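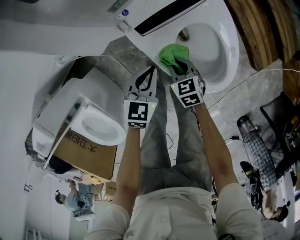

# Preguntas frecuentes sobre la limpieza de inodoros

Página de consulta para clientes de Vogler. Recoge lo que más se pregunta en mostrador y por teléfono sobre la limpieza de la taza, tanto en piezas recién desembaladas como en las que llevan años instaladas. Última revisión: 2019-10-06.

## Antes de instalar

**¿Hay que limpiar un inodoro nuevo?**

Sí, conviene pasarle un paño. La cerámica suele llegar con polvo de cartón y a veces con restos de cola de las etiquetas. Basta con un paño de microfibra humedecido en agua tibia. El borde interior de la taza se limpia mejor antes de montar la pieza, cuando se puede rodear y llegar desde cualquier lado.

**¿Puedo apoyar la pieza sobre su propia caja mientras la limpio?**

Si la caja está entera, seca y cerrada, sí, durante un rato corto. No deje el inodoro tumbado sobre el cartón toda la noche: el cartón cede y la pieza puede rodar. Para periodos largos, mejor en el suelo, sobre una manta doblada.

**¿Quito ya las pegatinas y las etiquetas?**

Las decorativas, cuando quiera. La etiqueta con el modelo y el número de serie déjela puesta hasta que el fontanero haya terminado, o hágale una foto. Sin ese número tardamos bastante más en localizar un recambio.

**Queda un cerco de pegamento. ¿Con qué sale?**

Con un poco de aceite de cocina, diez minutos de espera y un paño con jabón. El alcohol también sirve sobre cerámica, pero no lo use en el asiento ni en la tapa si son de plástico.

## Paños y productos

**¿Qué paño recomiendan?**

Microfibra de pelo corto, sin costuras duras. En la tienda vendemos el Olilent en paquetes de 4 (referencia 1333), pero cualquiera parecido vale. Reserve un color para el inodoro y no lo use en ningún otro sitio. El verde es tan bueno como cualquier otro, siempre que en casa todos sepan cuál es.

**¿Y estropajo?**

No. La parte verde de los estropajos de cocina raya el esmalte. Las rayas no se ven al principio, pero retienen cal y el borde acaba amarilleando. Tampoco lana de acero ni polvos abrasivos.

**¿Qué producto uso para el borde interior?**

Para el uso semanal, jabón neutro diluido. Para la cal, vinagre de limpieza o el desincrustante Stellik. Se aplica, se deja actuar 8 minutos y se aclara. Más tiempo no mejora el resultado.

**¿Puedo mezclar lejía y desincrustante?**

Nunca. La lejía con un ácido, incluido el vinagre, desprende gas tóxico. Si ya ha usado uno de los dos, aclare con abundante agua, ventile y deje el otro para otro día.

**¿Guantes?**

Sí, siempre que haya producto de por medio, y lávese las manos al terminar.

## Cómo hacerlo

**¿En qué orden se limpia?**

1. Exterior de la cisterna y de la tapa.
2. Asiento, por arriba y por abajo.
3. Borde superior de la taza.
4. Borde interior, con el paño doblado y apretando hacia la cerámica.
5. Fondo y desagüe, con escobilla.
6. Base y encuentro con el suelo.

Cambie de cara el paño entre el asiento y la taza. Si está muy sucia, use 2 paños.

**No llego bien debajo del borde. ¿Algún truco?**

Depende del modelo. En los de borde abierto, el paño entra sin dificultad. En los de borde cerrado hay que usar un cepillo pequeño en ángulo. Helmut Petersen, de nuestro taller, prefiere enrollar una tira de paño empapada en vinagre, encajarla bajo el borde y retirarla a la media hora. Ahí sí se puede esperar más, porque el vinagre es más suave que el desincrustante.

**Mi inodoro tiene asiento electrónico. ¿Cambia algo?**

Desenchúfelo antes de empezar. No pulverice nada directamente sobre rejillas, ranuras ni botones – aplique el producto en el paño y escúrralo bien. En los asientos Vutgate, el manual desaconseja además el vinagre en la boquilla.

## Problemas habituales

**Ha salido una línea marrón a la altura del agua.**

Es cal teñida por el hierro del agua. Baje el nivel empujando con la escobilla, aplique desincrustante y frote con el paño. En marcas de más de 4 años puede hacer falta repetir.

**He encontrado un pelo en la cerámica, ¿es una grieta?**

Pase la uña. Si no engancha, suele ser una marca del esmalte. Si engancha o rezuma agua, deje de usar el inodoro y escríbanos con una foto. De las reclamaciones de cerámica se ocupa Ezekiel Sorensen.

**¿Los paños se lavan con el resto de la ropa?**

Aparte, a 60 grados y sin suavizante. El suavizante tapona la fibra y el paño deja de absorber. Se secan al aire.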